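The shirts come in on Tuesday afternoon, usually in three or four big bags, and by suppertime the front room at Trutisside smells like other people's laundry soap. The woman who runs the uniform exchange there has been at it for 18 years, and she asked me to leave her name out of this. "Put the shirts in," she said. "They're better company."

The exchange works on a simple idea. Families bring in the school clothes their children have outgrown and go home with the next size up. It is held in a brick building on Plenov Street that went up in 1926 as a feed store, and you can still make out the old loading door behind the coat rack. She poured me a coffee, pushed a pile of sweaters off a chair, and told me I could talk as much as I liked as long as my hands were busy.

Polo shirts, she explained, are most of what she sees, and most of what she has opinions about. "A sweater forgives you. You can fold a sweater any old way and it'll sit there looking fine. A polo has that collar, and if the collar's wrong, the whole shirt looks like somebody slept in it." Her own mother taught her to start from the top, she said - collar first, then shoulders, then everything else - and she still does it that way, even at home with the pajamas, which drives her husband up the wall.

She likes a big bare table and a good overhead light. The ironing board, she told me, is for ironing, and she has never understood people who try to fold on one. "You end up chasing the sleeves all over. Give me a flat table any day. You lay it down, you get the collar points sitting the way they ought to, and then you can smooth out from there with the side of your hand."

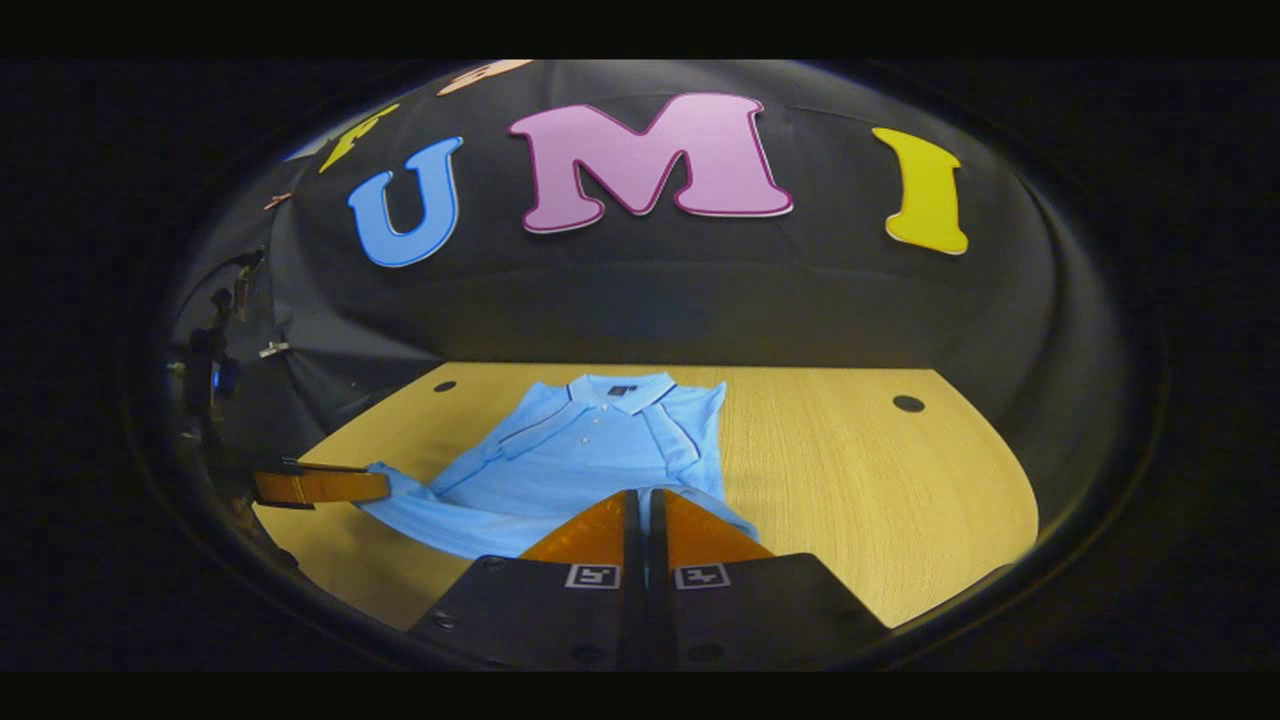
She is fond of piping, too, that thin line of darker trim some schools put along the collar and shoulders. It looks smart on a child, she said, and it's a great help to the person folding. "It's like having a line drawn on the shirt for you. You follow it out along the shoulder and you can tell right away if you've got one side pulled lower than the other. Plain white ones, I have to squint."

I asked whether light blue was harder to keep nice than white, and that got us onto stains for a good long while. Light blue hides a little chalk, she said, and shows every bit of grease. She soaks the worst ones overnight in a dishpan with plain dish soap and doesn't bother with the fancy sprays. Ballpoint ink she has mostly made her peace with. If a mark is down low where it tucks in, the shirt goes out anyway, with a little note pinned on so the family can decide.

On a busy week in August she'll fold 60 shirts before she sits down to eat, and the Datton school alone can account for most of them. By November it's slowed to a trickle, mostly kids who shot up over the fall and one or two who lost a sweater on the bus. She likes the slow weeks. She gets to the buttons then.

"I've got a coffee can of buttons that would make you cry," she said, and went and got it, and we spent a happy ten minutes looking for a navy one.

I folded four shirts while we talked. She refolded three of them, very kindly, without breaking off her sentence, and put the fourth on the pile.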